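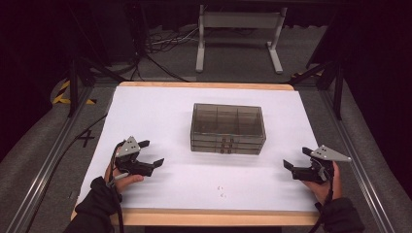 The smoky gray divider box, closed, both latches at the front.

Subject: Re: [small-parts] Boxes for beads and findings, what do you use?

Hi all,

Replying to the question from last night, quoted here so the digest readers can follow it.

> I have been keeping seed beads in the little flip-top tubes they come in
> and I am at the point where I can't find anything. I looked at the Pladar
> boxes and at the Jara ones with the screw jars. Does anyone use a plain box
> with dividers? My worries are (1) beads creeping under the dividers,
> (2) the lid popping open if it gets knocked, and (3) whether the dark
> plastic makes it hard to see colors. I have 70 tubes and not a lot of shelf.
> Also how do you empty one without a mess?

I use plain divider boxes and have for five years. Mine are the smoky gray see-through kind, wider than they are deep, with a hinged lid and two small dark latches on the front. I bought them from Stelen when they were clearing out the shop in Wadivora, so I can't tell you the current price. I have a Pladar as well and will get to that.

Your points in order.

Beads under the dividers. Yes, if they are size 15 or smaller and you pour them straight in. I don't. I leave the small sizes in their tubes and lay the tubes down in the compartments. Size 8 and up go in loose and I have not had any travel. Clasps, crimp covers and jump rings are fine loose too, apart from the very thin jump rings, which I bag. If you want to test a box before you commit, put a pinch of your smallest beads in one end compartment, latch it, tip it on each side, and look next door.

The lid. With both latches done up I have carried mine to class in a tote bag on its edge and it stayed shut. With one latch done up, it opened in the car. That was my own fault and I was picking beads out of the seat track until April. Check both before you lift it. I run a thumb across the front every time now.

Color. The tint does matter. Through the closed lid I can tell red from blue, but I can't tell two grays apart, or a cream from a pale pink. I put a white sticker on the lid over each compartment with the color number. For matching I always open the box. Work on a white surface if you can. I use a big sheet of white paper over the table, which also shows up anything you drop.
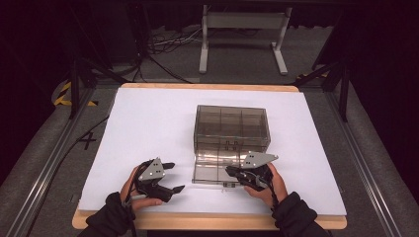 Lid swung open to the front and lying on the paper.

Something to plan for with this style is the room the lid takes up. If you set the box with the hinge toward you, the lid comes down flat between you and the compartments, so leave clear table in front of it. I don't mind it that way for sorting, as I can set a tube on the lid while I read the label. For stringing I turn the box around so the lid goes away from me. Don't lean on an open lid. I cracked a hinge on an older box doing that.

Emptying. Take the beads out one compartment at a time. I tip nothing. A small scoop gets most of it, and for the last few I press a fingertip down and lift them out. If you tip the whole box toward a corner you will get all the compartments at once. Fold a crease into a spare piece of paper and you can pour from that back into the tube.

On the Pladar: better latches, clearer plastic, but the dividers are molded in and the compartments are too short for my long tubes. Measure yours first. I sold one and kept one for crimps. I haven't used the Jara jars. Someone on the list had a full set and might speak up.

As for how much fits, I did an inventory last winter for insurance. It came to 1,855 grams of beads, not counting findings, and all of it is in divider boxes on one shelf. The shelf would hold more, but I would rather stop before it hits 2,000.

If you are starting from 70 tubes, lay them out on the table by color before you buy anything. I bought boxes first and ended up with two I didn't need. They are now full of buttons.

I can measure the inside of a compartment if that would help. Tell me what length your tubes are.

To the person who asked off list about the sticker size: I cut down ordinary white address labels. They peel off clean if you don't leave them in the sun.

--
small-parts mailing list
To leave the list, send a blank message with "unsubscribe" in the subject line.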